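Petrenko Club Gripper Kit - for school and student teams

Home > Classroom > Grippers > Petrenko Club Kit

In stock. Ships in 3 days. Club price on request, write to Prunier Education.

Two-finger gripper for small bench arms. Made for clubs and student projects, so: easy to take apart, hard to lose parts from. Fingers swap with one hex key. Pads are sold seperately in packs of 70 if you go through them like our teams do.

What's in the box
Gripper body
2 sets of fingers, narrow and wide
Mounting plate, screws, hex key
Cable with strain relief
Printed task cards for the Povenano shelf challenge

Specs
Payload: 200 g with standard pads
Supply: 24 V, not included
Control: digital in/out, or the club software (free download)
Mount: standard round flange. Older arms need the adapter plate, order it with the kit.

Please note, full cans of food are over the payload. Use empties, rinse them, tape the rims. Teams ask every year.

Setup takes one club meeting, maybe a bit more with a new group. Bolt on, plug in, run the open/close test before anything goes on the table. Keep hands out while its moving. Teacher holds the stop button the first few weeks.

Task cards
Card one is pick and place, single can. Card two is a row of cans. Card three is the shelf - lift from the table, set down on the raised board, don't knock the neighbor over. Most teams get stuck on three.
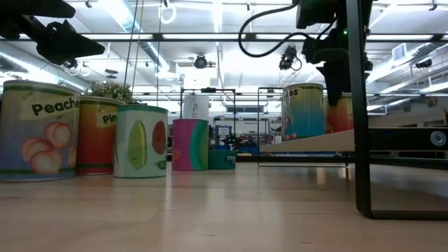 Can sizes are what makes the shelf challenge hard, so don't practice with one size only. Open width has to change between picks and students forget to put that in the program. Get a mix on the table like the big peach can and the small teal one with TUR on the label, and put a couple up on the board too. Spacing can be loose, the rules don't ask for a straight line.

Club questions, bulk orders, spare fingers: Syafiqah Subramaniam, Prunier Education, use the contact form.

Page updated 25 November 2020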